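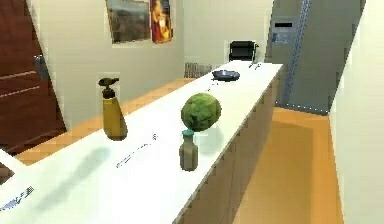 When does the new kitchen hall in Markby open to the public?
The hall opens in December, at 10 in the morning, and entry is free for the whole first month.

Ankrah Community Kitchens has finished its second hall, in the old seed store at Markby. The first one, in Vundotdale, has now 38 groups on its waiting list, and many of them come from the Markby side of the valley.

The new hall can be hired by the hour by small food makers, cooking classes and families who need more space for a celebration. An evening costs 50 pounds, and this price includes gas, water and cleaning. Groups from the valley pay the same price at weekends.

"People asked us for a place where they can cook together without a long drive," said Mansa Nyarko, manager of Ankrah Community Kitchens. "In Markby we have the bus stop at the door, and the store room is cold also in summer. I am very happy with it - and my team is even more happy."

The building work was done by Nalto, a firm from Vundotdale. The roof was repaired with 700 old tiles, which were saved from a barn in the same street. The main door is now wide enough for wheelchairs and delivery trolleys.

Bookings for the new year are already possible by telephone or at the Vundotdale office. Makers who want to sell their products must bring their hygiene certificate to the first visit.

Press contact: Mansa Nyarko, Ankrah Community Kitchens, Vundotdale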